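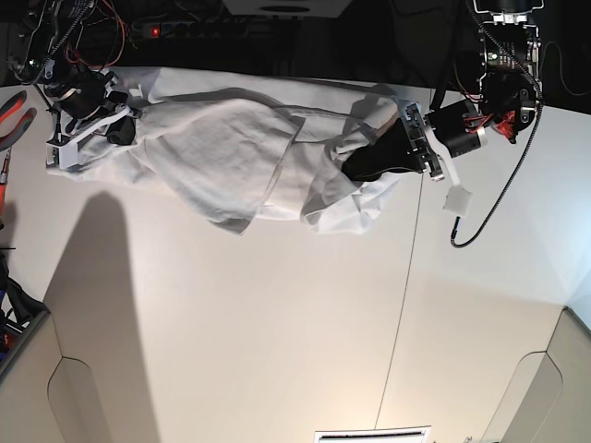 Speaker notes – Grip faults in two-arm garment handling
Presented by Hipólito Olivares, Sarantis Textile Automation Group

Opening (keep to two minutes)

Good morning, and thank you to the organizers. My subject is a fault that the Amau cell developed in October, and the changes we made before it was returned to service. The cell folds light garments with two arms working from overhead. Over 493 folding cycles, the controller logged 33 in which one arm went on pulling after the other had lost its hold.

Slide 2. What the controller believed

The Rakis control software judged a grip by finger position alone. If the fingers stopped short of fully closed, it recorded a hold. Thin cloth bunches easily, and a bunch can stop the fingers while very little of it is secured. Pause here for questions.

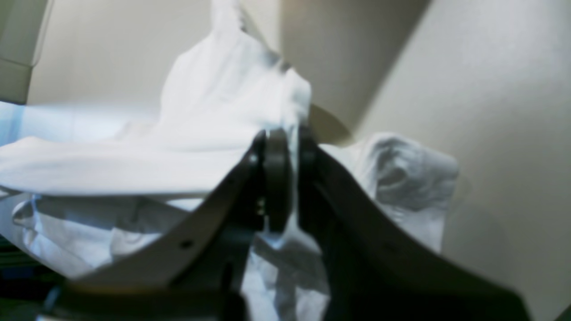

Slide 3. Bunched white cloth between the fingers, wrist camera view.

Slide 4. The safety matter

In 11 of the logged cycles the free arm moved beyond its planned path when the load came off. There were no injuries. The access door was closed each time, but the operating procedure then in force allowed it to be opened during a retry. That permission has been withdrawn. 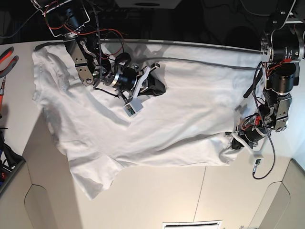 Our first review looked only at grip force, and it missed a second cause. The arms share a small work area, and items left within it reduce the margin for any unplanned movement. Point to the left edge of the table, where the pliers are lying beside the shirt. Hand tools are now part of the pre-start check, and the operator signs for them. Cable slack is inspected at the same time.

Slide 6. Corrective measures

Both arms now stop together if either one reports a sudden drop in load. Pulling speed stays reduced until the hold has been confirmed twice. The Gistutetti site ran 100 further cycles under the new settings and recorded one late stop – the report is in the handout.
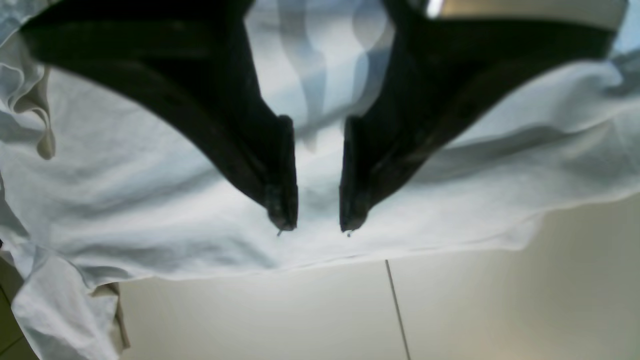
Slide 7. Gripper open above the fabric, fingertips apart.

Close with the open item: the load threshold for very thin fabric has not been settled. Invite written comments from other sites, then hand over to the chair.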